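Tuning the insertion stage of a two-arm policy from wrist-camera error labels

Coralie Lockyer, Larnell manipulation notes
Last revised 13 Feb 2022

This page covers the labelling and retraining procedure we use for small-part placement, with an earbud charging case as the working task. It assumes you already have a two-arm cell that records joint positions, gripper widths, both wrist views and one fixed view, and that a baseline policy has been trained on plain demonstrations. If you have not reached that point, read the Priredville setup page first.
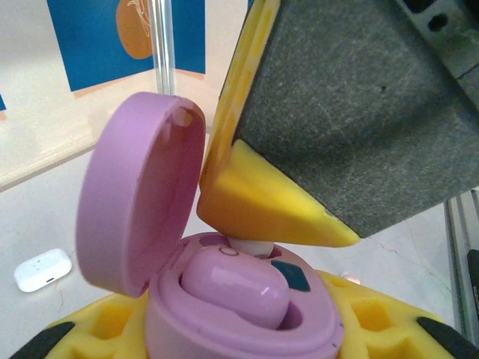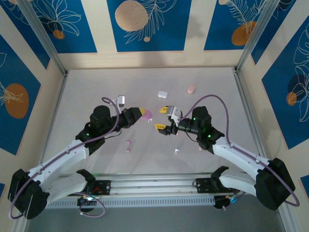
The baseline policy handles the reach and the approach well enough. Most of its failures fall within the last few millimetres of travel, where the fixed view carries very little information and the wrist view carries nearly all of it. The method splits each episode into a coarse and a fine segment, labels the fine segment for lateral error, and retrains on a weighted mix.

What you need

A set of recorded episodes. Ours held 1814, including failed ones. Do not discard the failures.
The Wonari annotation tool, or any viewer that steps both wrist streams on a common clock.
The baseline checkpoint and its training configuration.
A held-out set of 81 episodes that is never labelled for training.

Step 1. Check the clocks

Open an episode and find a frame in which a fingertip first touches a surface. Compare it with the step in the gripper current. If the two disagree by more than one frame, correct the offset for the whole session before labelling anything. An uncorrected offset shows up later as a policy that closes early, and it is tedious to trace back.

Step 2. Mark the split point

The fine segment begins at the first frame in which both the fingertip and the target recess are visible in the same wrist view. Use this rule even where the arm then moves away again. Episodes in which the condition is never met are marked coarse only and stay in the training set with no fine labels.

Step 3. Label lateral error

In each fine segment, label every eighth frame. Click the fingertip, then the centre of the recess. The tool stores the difference in pixels – convert it to millimetres only after the wrist calibration has been applied. Where the recess is hidden behind the finger, set the occluded flag and leave the point blank. Guessed points did more harm in our runs than missing ones.

Step 4. Build the weighted mix

Set the sampling weight of coarse frames to 1 and of fine frames to 8. Higher weights made the arm hesitate at the split point. Frames flagged as occluded keep the fine weight for the action loss but are masked out of the error loss.

Step 5. Retrain

Start from the baseline checkpoint, not from scratch. Add a small output head that predicts lateral error from the wrist features, and train it jointly with the action head for 4000 steps. Freeze the fixed-view encoder throughout. The extra head is dropped when the policy is run on the arms.

Step 6. Evaluate

Run the error head over the held-out set and plot predicted against labelled error. A good fit here is necessary but does not prove that the policy will place the part. Follow it with trials on the cell, alternating baseline and retrained checkpoints so that drift in lighting or calibration affects both equally. Record the case pose at the start of every trial.

Known problems

Glossy parts produce highlights that move with the wrist, and the error head can learn to follow the highlight. Shukla's fix is to vary brightness per crop during training. It helped on our cell, at the cost of slower convergence.

Worn fingertips shift the contact point. Repeat the wrist calibration after any change of tip, and do not mix sessions from before and after the change without a session tag.

The split rule in step 2 works badly for lids, where the recess may come into view well before the approach starts. A rule based on fingertip height is being tested and will be added to this page in March.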